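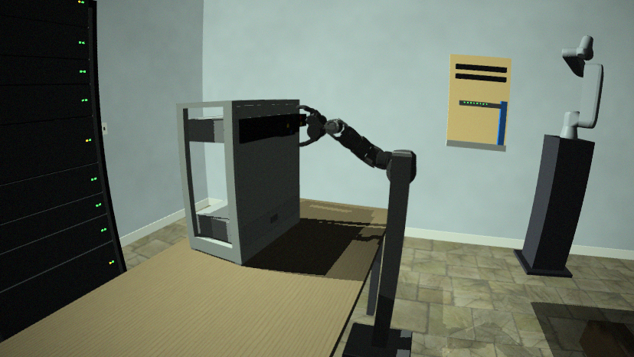

Drelteo Street Names

Drelteo is a small, hand-checked list of street names and where they come from, covering the towns of Daltport and Vanmont. It started as a spreadsheet for a walking club and grew (a lot!) once people began sending in clippings, deeds and old bus maps. If you like local history, or just want clean text to practice sorting and searching on, I hope you have as much fun with it as I do.

What you get

streets.csv — 1000 rows, one per street
sources.csv — the books, maps and letters behind each entry
changes.txt — what got fixed in each release

Columns in streets.csv

name: the street name as it is on the current town map
old_name: any earlier name, blank if none is known
town: Daltport or Vanmont
origin: person, plant, trade, place, event or unknown
note: a sentence or two in plain English
source_id: matches a row in sources.csv
trust: a score from 1 to 4, where 4 means two separate written sources agree

Files are UTF-8 and comma separated. Please keep them that way when you edit, or Núñez Lane turns into alphabet soup. That one is a favorite of mine, by the way — it was Ropewalk Lane on the oldest map we have, then Cooper's Lane, and it got its present name from the family who ran the bakery on the corner.

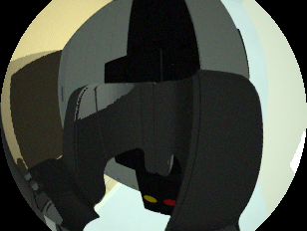 Known gaps

The hill side of Vanmont is thin. Most of those streets were laid out in one go and named after trees, and I haven't found the paperwork, so they sit at trust 1 for now. There are also 21 streets with two competing stories. I kept both in the note field, with a slash between them, and some of them are wonderful reading even if only one can be right.

Alleys and private drives are left out. So are house names, though I'd love to see someone take those on!

Sending a fix

Open an issue with the street, the town and your source. A photo of a page is great, and so is a family story, as long as you say it's a story. Batches are welcome up to 20 streets at a time; bigger ones take me forever to check. The next release is planned for May.

License

Free to use, share and change for any purpose. Please credit Drelteo and say which release you used.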